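Brerkska 263 magnetic needle mat and repair kit: is it worth the money?

I have been mending clothes for long enough to be suspicious of anything sold as a system. Needles, thread, a thimble if you like them, a decent lamp. The rest is mostly packaging. So when Skamellow started stocking the Brerkska repair kit in January, with a sticker on the lid saying it would "change the way you sew", I let it sit on the shelf for several weeks before I gave in.

The listing had 1,142 ratings when I ordered, nearly all of them five stars, and a good many written by people who had only just opened the parcel. I don't hold that against the kit, but I don't count it in its favour either. A needle feels sharp on the first evening. What I want to know is how it feels after a winter coat lining and two pairs of jeans.

What you get is a folding felt mat with magnets sewn under one corner, 23 needles in a flat tin, six small spools, a pair of snips, a seam ripper, tweezers, and a booklet. The mat is the selling point. You put it across your knees and the magnetic corner holds your needles and pins while you work. It does hold them. It also holds the snips, which you then have to peel off with one hand while the other is pinching a hem shut. By the third evening I had moved the snips to the arm of the chair and was using the mat as a mat.

The needles are the best thing here and I'd be unfair not to say so. The eyes are smooth and the finer ones went through lawn cotton without leaving a mark. The curved ones are another matter. There are four, meant for upholstery and awkward corners, and two had a burr near the point that snagged on calico straight away. I took it off with a bit of fine emery paper. At this price I shouldn't have to. 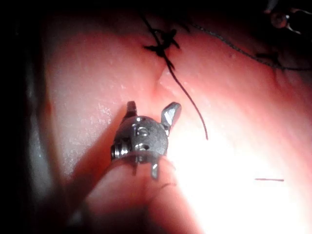
The thread is where I lost patience. Brerkska calls it "all-purpose", a word that ought to make anyone who sews a bit wary. The black is passable, the white is fluffy, and the navy snapped four times on one trouser hem, and I don't pull hard. A thread can be thin and still do serious work. Look at the fine dark strand lying beside that surgical instrument: a suture is hardly there to look at, and yet it has a job I wouldn't give to anything in this box. I'm not asking for hospital standards in a sewing kit. I would like a navy hem to last until the hem is finished. I replaced all six spools with Comon polyester from the market stall and have had no snapping at all, so I'm fairly sure the fault isn't in my hands.

The snips are sharp at the tip and vague further back, so you learn to cut with the last few millimetres. The tweezers close evenly, good for pulling out tacking. The seam ripper has a plastic handle shaped like a teardrop, very pretty in the photographs and annoying in use – it rolls off the table every time, and the cap doesn't click on.

Then the booklet. It explains a running stitch over three pages and gives ladder stitch one small drawing, in which the needle seems to go in and come out of the same hole. A beginner would be lost. Jayanthi Namboodiri, who runs the mending evening I go to and has taught more people to darn than I've met, read it through twice and handed it back without a word. She uses a Kurek tin herself, an older one with no mat and no booklet, and she lent it to me for a fortnight so I could compare the two. The Kurek needles are a shade stiffer. The snips are plainly better along the whole blade. It costs a good bit less, too, though you have to buy the thread separately, and I'd now call that an advantage.

Brerkska says the magnets are good for 400 folds. I have no idea how they arrived at that, or what is supposed to happen on the next one. Mine has a crease across the middle already and the felt is pilling where my wrist rests. The stitching round the magnets is sound so far.

I did write to Skamellow about the burred needles and they sent two replacements quickly and politely. One of those was fine.

If you have nothing at all in the house and somebody is offering to give you this, take it, bin the navy thread and keep the straight needles. If you are spending your own money, buy a packet of good needles and a pair of snips you've tried in the shop, and put them in whatever tin is empty. For holding pins, I've gone back to a magnet glued under a saucer. It won't fold up, but I can put it down on the chair arm and the snips stay where I left them.

Two and a half out of five, most of that for the needles.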